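4.2 Oiling the table top

Applies to Walel tops supplied unfinished.

1. Clear the top and wipe it with a dry cloth.
2. Sand lightly along the grain. Do not sand across it.
3. Remove all dust.
4. Pour a little Anitz oil on to a lint-free cloth and spread it thinly. A 500 ml tin is enough for 3 coats.
5. Wipe off any surplus before it turns tacky.
6. Leave overnight, then repeat from step 4.

Note: Oil the underside as well. A top treated on one face only may bow.

CAUTION: Oily cloths can catch fire without a flame. Lay them flat outdoors to dry before disposal.

For replacement tins quote part 327. For fixing the top to the frame, see section 4.3.

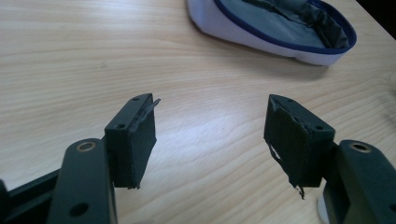

Fig. 33. Light wooden top, grain visible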